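Vorutano Guest Rooms: where we are at the end of October
Last updated: Monday, 4:15 p.m.

Hi Hoi-yan, and hello to everyone else at Falell who reads these,

I owe you a proper report, so get a coffee. The short version is that we're open, we're a little behind on the paperwork side, and the families are using the place more than I dared to hope when I wrote the application at my kitchen table!

You'll remember the grant was for places to stay near the hospital for people who have a relative on the ward and live too far away to drive back and forth. We've now had 381 nights booked since the doors opened. My target to you was 315, so I'm pretty happy with that (I did a small dance in the hallway, Haziq Lumbantobing saw it, and we've agreed not to discuss it). Most people stay two or three nights. One couple from up the valley stayed much longer, and by the end they were showing new arrivals where we keep the good mugs.

The booking line was our weak spot for the whole summer. Calls came in at all hours and got written on whatever was nearby, and twice we promised the same room to two families. That was awful, and I made both apology calls myself. Haziq has since moved us over to Cirka, and the ward clerks can now see what's free before they send anyone our way. It took a few weeks for them to trust it. They still phone to check, but they phone less.

Money next. We're under on furniture and over on laundry – way over. I budgeted for sheets like a person who changes her own bed on Sundays, and that was silly of me. Anghel has offered us a lower rate if we send everything in one weekly load instead of dribs and drabs, so we bought extra sets of bedding to get us through the week. That purchase came out of the furniture line. I cleared it with Sutrisno Lumenta by phone, but I'd like it noted here too so it doesn't surprise you at year end.

Heating is the thing I'm worried about. The building is old and the two rooms on the north side take forever to warm up. Ernő Hegedűs came out to look at the radiators and thinks the valves need replacing in both rooms. He's sending a written quote. If it's more than we have left under repairs, I'll come back to you with a separate request before we spend anything.

On the people side, Cempaka Ong started as our evening host and she's been wonderful. Families tend to come back from the ward tired and not wanting to talk, or tired and wanting very much to talk, and she can tell which it is from the way they take their shoes off. We've put her on four evenings a week. I'd love to make it more next year, and I'll make that case properly in the renewal.

Still to do before the next report: the fire door sign, a second key safe, and the guest survey, which I keep rewriting because every version sounds like it came from a bank. If you have one that another project used and liked, please send it over – I'm not proud.

Come and visit! Afternoons are quietest.

Comments

Hoi-yan: Great numbers. Please send the Anghel rate in writing when you have it. I'll dig out a survey for you.

Sutrisno: Confirming the bedding purchase was okayed by me.

Cempaka: I did not know I was doing the shoe thing.
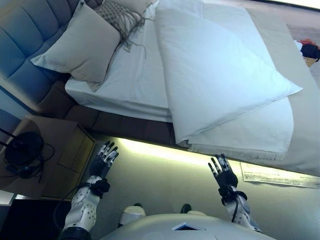
Bed with padded headboard and pillows, Vorutano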